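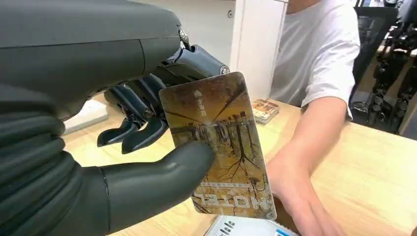

4. Using your key card

The Casteo lock on Room 274 reads a card one way up. If HOTEL is upside down, so is the card.

Step 1. Turn the card until the word HOTEL reads normally.
Step 2. Hold it flat to the reader and count to two. Waving it around impresses the lock very little.
Step 3. Wait for the green light, then push. Pull if you like, but the door opens inward.

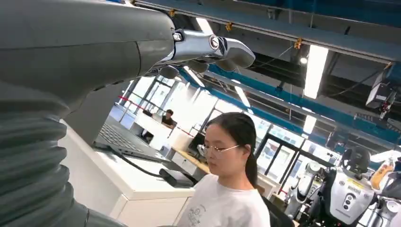
Step 4. Drop the card in the wall slot to turn on the outlets. Laptops left charging will stop when you take the card to lunch.

Note: A spare card costs 12 dollars. A library card in the slot does not work. Osvaldo Paiva at the desk has heard about yours.

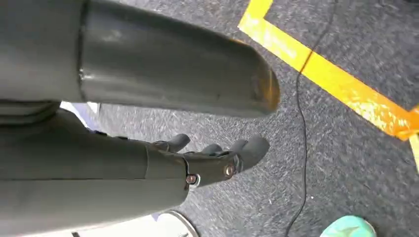 Step 5. At checkout, leave the card at the desk. Pletville is a long way to mail one back from.

Caution: Do not punch a hole in the card for a lanyard. The antenna runs where you were planning to put the hole. For a dead card, dial 1062 from the room phone.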